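Stornen House – bedroom contents and small items
Progress report to Hannelore Wallner, Ellesel Fund
August 12, 2026

The grant of $400 for storage supplies has been received and $149 of it spent, mostly on trays, labels and drawer liners. Four bedrooms are on the list. Two are finished, the third is under way and the fourth has not been started.

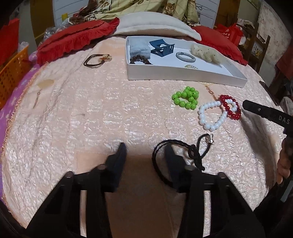 Jewellery and hair things have taken longer than the clothing did. They had ended up in drawers, coat pockets and the bathroom cabinet, and each lot has to be laid out before it can be sorted. In the third bedroom we use the bed for this. The green, white and dark red beaded bracelets are being kept together as one entry, and the black hair tie with the silvery charm gets its own line. Chih-ming Chiang is writing up the list and has reached entry 50.

Anything broken or missing a clasp goes to Sternau for a repair quote. We have not had prices back yet – I will forward them when they come.
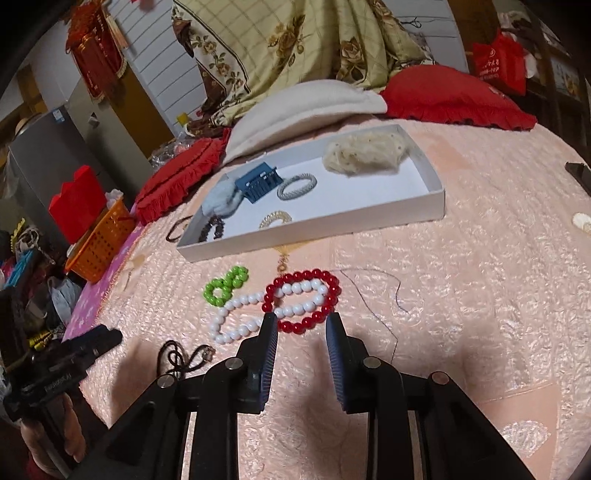

The labels are the other open item. The first batch from Nyaga did not stick to the drawer liners, so we have switched to tie-on tags for the small pieces and kept the adhesive ones for boxes. This has not changed the budget.

Still to do: the wardrobe shelves in the third bedroom, all of the fourth, and a typed copy of the full list for your office. We expect to be done in December. I would like to carry the unspent money over until then, if the fund allows it.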